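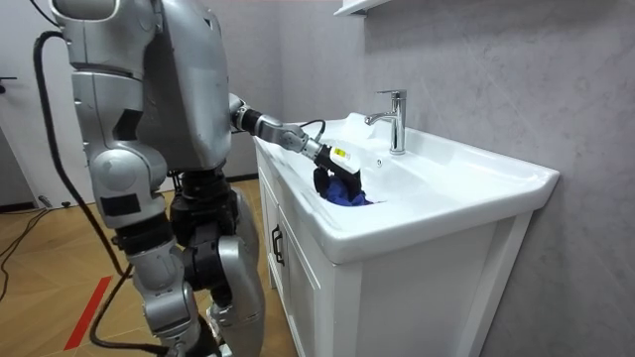 Bathroom sink, the quick way

White ceramic sink, wide flat rim, single lever faucet. Shows everything. Toothpaste, soap film, hair dye if you're unlucky. My routine, start to finish, 15 minutes if the counter's already clear.

Clear the rim first. All of it. Cups, soap dish, the lot. Put it in the tub, not on the floor (ask my big toe).

Cloth in the basin. Any old one, a blue one is fine as long as it's been washed a few times and the color doesn't run. Tilt the bottle, squirt straight on the cloth. Less splash, less waste.

Then:

Rim and front lip
Back slope, incl. the overflow hole. Old toothbrush for that, twist it around, rinse
Basin, top down
Drain ring last, its the dirtiest

Faucet gets its own cloth. Base of the lever is where the crud hides. Dry chrome right away or you get spots.

Hard water? White vinegar on a paper towel, wrap the spout, leave 6 minutes, wipe. Rinse really well after. NEVER vinegar with bleach. Check the back of whatever bottle you have before you start mixing anything with anything.

Cabinet door: panel edges collect dust and drips. Damp cloth, corner over your fingernail. Bar handles, wipe behind the bar too, thats where the hand lotion goes.

Cloths straight in the wash. Don't leave them balled up in the sink overnight, mine went sour in October and I had to toss the whole stack.

Next up: grout. Need more toothbrushes.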